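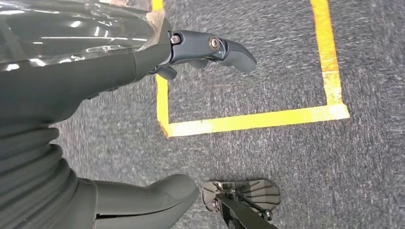 Yellow floor tape on low-pile carpet

How to mark out floor zones with tape (and get it off again)

Quick guide, written between jobs. We've done this at the Fletside unit and at the Cindano stockroom, hard floor and carpet both. Same method mostly.

What you need

Floor tape, a bright colour. Tape measure. Chalk for hard floors, a few pins for carpet. Sharp knife. Straight edge. Vacuum or broom. An old cloth.

Don't buy the cheapest roll. The Ouali stuff went on fine and left glue everywhere when we lifted it in November. Took a whole afternoon.

Step 1. Plan it on paper first

Sketch the room, doors and all. Which way do the doors swing? Mark that. Then draw your zones. Leave walkways wide enough for two people to pass with boxes – we went for 87 cm at first and regretted it, went back and did it wider.

Step 2. Clean the floor

Hard floor: sweep, mop, let it dry overnight if you can. Carpet: vacuum twice, once in each direction. Tape sticks to whatever is on top, so if that's fluff it will be up by teatime.

Step 3. Mark the corners

Chalk cross on hard floor, pin on carpet. Measure both diagonals. Same length = square. If not, shift one corner and measure agian. Worth the five minutes.

Step 4. Lay the first strip

Start with the longest side. Stick down 80 mm or so of tape, then unroll along the line and press as you go. Don't stretch it. Stretched tape shrinks back and the ends lift.

Step 5. Do the corners

Overlap the two strips, cut through both at 45 degrees, peel off the spare bits. Or just butt them up square, quicker and looks fine. On carpet cut the tape before you lay it. Not on the floor. You will go through the pile.

Step 6. Press it down

Walk heel to toe along every strip. Then a cloth, hard, along both edges. Keep trolleys off it for a day. 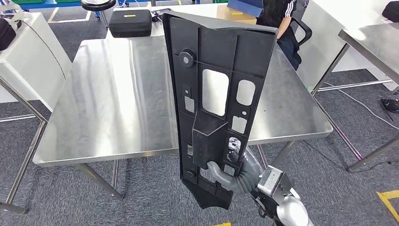 Looking after it

Check the edges every 7 days. Lifted end? Trim it, new piece over the top. Dont try to re-stick the old one. On carpet vacuum along the tape, never across.

Getting it off

Slowly, pulled back low over itself. Warm it with a hairdryer if it's stubborn. Glue left on hard floor – warm soapy water first, then a bit of Cirano remover on a cloth. Test it somewhere hidden. On carpet dab, don't rub.

How much tape?

Add up all your sides, then a bit extra for mistakes. Our biggest layout used up to 200 m including the redo.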